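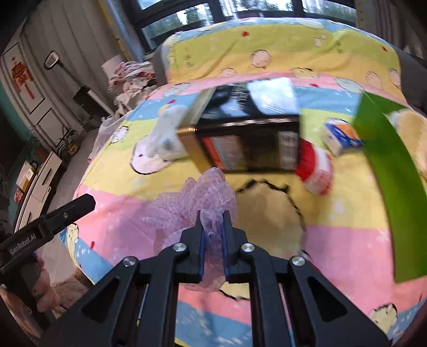
Gripping a mesh bath pouf over the bedspread. Netting catches on anything with a corner.

Grippers and soft goods: what to check before something tears

More than half the trouble we've had with grippers has involved something you could buy for two dollars. Hard objects behave themselves. Cloth, netting and anything fluffy will find the one gap in the linkage you forgot about and climb into it.

Our worst was a Friday. A loop of netting worked its way behind a finger pad on Ellen, the older of our two grippers (the other is Willems, and neither name was my idea). The jaw stalled a few millimetres short of closed, the software took that for a firm grip, and it squeezed harder to be sure. By the time I found the stop button there was a smell, and the pad had peeled off like an old bandage. The log said cycle 2971. Porkari's service sheet says to inspect the pads at 3000, so we were technically early.

What we do now:

Power off before you pick anything out of the jaws. Off at the wall, please. A stalled finger can let go all at once, and yours will be the softer of the two.

Run a thumbnail along the edge of each pad. If it lifts, reglue it that day. We use Zellex contact adhesive and leave it clamped for 6 hours. I've tried four. Don't try four.
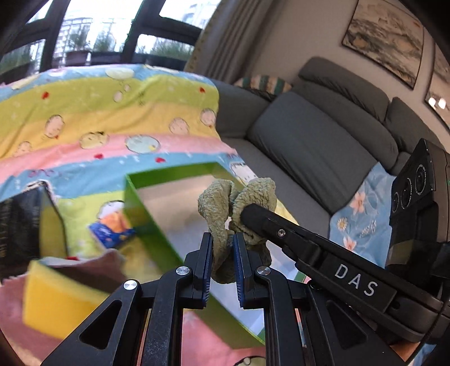

Terry cloth is the sneaky one, as the loops hook over a screw head and hold on nicely until you pull. Pinch it near the middle, keep the loose ends off the linkage, and if you're using both grippers, bring the second one in slowly. Two grippers arguing over a facecloth will bend a finger before either of them gives up.

Lint goes into the pivots and turns to grey felt. Tweezers first, then a dry paintbrush. Compressed air only drives it further in, though it does feel productive.

Set the force limit low for fabric and write the old value on a bit of tape - you will not remember it.

Check the screws while you're down there. One of Ellen's was finger loose, and I still haven't found the washer.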